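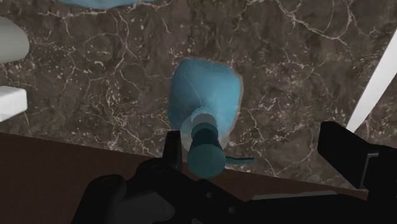 Rukorel Team
Product planning editor, Virkadel

Kuser Tabletop Gripper Package: what to buy, what to budget for and what to plan first

We've been looking forward to putting this page up! The Kuser package is our starting point for anyone who wants a robot arm picking up everyday things from a worktop, and it comes with the simulation side ready to go, so you can try your own objects before a single crate turns up at your door.

Bottles are a lovely place to begin. A blue bottle lying on its side on a brown marble top, neck between two black fingers, is the sort of job we'd set up in the simulator on day one. You've got a wide body at one end, a narrow neck and cap at the other, and a veined surface behind it all that gives the vision software something proper to chew on. Try a plain worktop as well, then swap the bottle for whatever you handle every day.

What's in the package

Kuser arm with two-finger gripper
Controller and mains lead
Pop simulation licence, 52 weeks
Spare finger set
Emergency stop on a long cable
Bench mounting plate and bolts

The arm arrives with the gripper fitted. The mounting plate needs a solid bench at least 60 cm deep, and that's the figure we'd ask you to check before anything else. Measure from the wall to the front edge, and remember that cables come out of the back of the base. A bench on castors won't do, even with the brakes on.

Planning your budget

The arm is the big line on the quote, of course, but please leave room for the smaller ones. Finger pads wear, and they wear faster on glass and rough card than on smooth plastic. The Pop licence has to be renewed if you want to keep building new layouts after the first year (saved layouts still open without it). A camera isn't included, as plenty of buyers already own one that works -- send us the model and we'll check it against the list.

Training is priced separately. It takes 2 days on your site, and we'd suggest bringing along the people who'll be near the arm as well as those who'll program it. They ask the best questions!

Simulate first, order second

You can take the Pop licence on its own and add the hardware later, with the licence fee taken off the full package. We really like this route. Build a rough copy of your worktop, put in your awkward shapes, and see which finger set you reach for. Straps, tabs and loose lids are well worth including early on, and so is a bit of clutter near the object.

Delivery

Orders placed by the end of January go out with the spring batch. Deliveries are made on a Monday, to a ground-floor door, and you'll need two people for the lift.

Options: soft finger pads, wide finger set, camera bracket, second-year Pop licence.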